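本站使用 Cookie 以改善您的阅读体验。继续浏览即表示同意。[接受] [管理设置]

南瓜汤

十一月的哈拉夫顿热得像有人忘了关烤箱。奥兰多·隆多尼奥站在灶前，汗顺着鼻梁往下淌，锅里是十八人份的南瓜汤。

“秋天就得喝汤。”他对马尔科姆·内勒说。

马尔科姆穿着短裤，脚泡在一盆冰水里，表示自己对秋天没有意见，对汤有。他搬来这里两年，从没见过一片叶子变黄，倒是见过奥兰多每年这时候翻出那条羊毛围巾，戴到中暑为止。 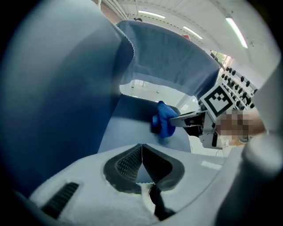

汤谱是奥兰多的祖母传下来的，她一辈子住在伯嫩特的山上，那里六月也要生火。谱上写着：小火慢炖三个钟头，直到窗玻璃起雾。奥兰多盯着窗户看了三个钟头，玻璃清清楚楚，外面有人在遛狗，打着遮阳伞。

“要不把空调开到最低？”马尔科姆说。

于是他们关上门窗，把冷气拧到底，又从柜子里拖出毛毯。电表转得很欢，上个月的电费单是2000块，还贴在冰箱上。到了傍晚，屋里总算有了几分寒意，马尔科姆打了个喷嚏，奥兰多听了十分欣慰，立刻给他盛了一碗。

汤很浓，肉豆蔻放多了。马尔科姆喝完，把碗推过去。

“还有吗？”

“还有十七碗。”

窗玻璃终于起雾了，雾在外面那一侧。奥兰多裹紧围巾，决定不去计较这个。

订阅我们的每周通讯，新故事直达邮箱。[输入邮箱地址] [订阅]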